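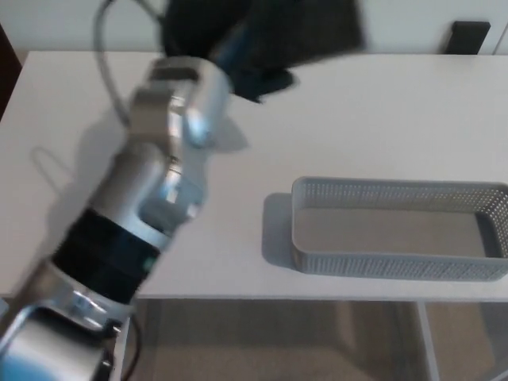 Katalin Major wrote back after last week's class that she still didn't see why we call the Sasora business a failure at all, when the arm never dropped anything and never so much as brushed the table, and could we please go over it again before the quiz on stopping behavior.

Gladly! It's a good question, and I suspect half the room had it too.

Notes for session 20: when soft things get caught

Start with the cloth. A rigid part is either in the gripper or out of it, more or less, and the finger opening gives you a fair idea which. Black fabric bunched up in a gripper, hanging down at one corner while the arm moves, is a much harder thing to judge, and that was the weak spot in the Sasora trials back in March. The controller (Hindik, version 27, for those keeping track) read a closed gripper as a good grip. In one run the fingers had hold of a fold and the arm's own cable at the same time. The arm kept lifting, the cable pulled tight, and the wrist joint went on pushing for 47 seconds before a person hit the stop.

So nothing fell, Katalin is quite right about that. But the fault log stayed blank the whole time, and for our purposes a machine that strains against itself and reports "grip OK" has failed, even if the cloth ends up in the basket afterward.

Things to look at for yourselves, at the bench:

Where does the cable go when the elbow bends and the wrist turns? A loop that stands well clear in one pose can lie right across the wrist in another. Trace it by hand with the power off, please.

What does a small green light on the arm tell you? In the Sasora setup it meant powered and talking to the controller, and I'm afraid several of us read far more into it than that.

Which limit would have tripped first? Work it out from the torque table on page 29 of the Kaplan reader - and do write down your assumptions, I would much sooner read a wrong number with its reasons than a right one without.

Bring your answers to the next lab. We'll try the slow lift with the lower torque limit, one person always at the stop button.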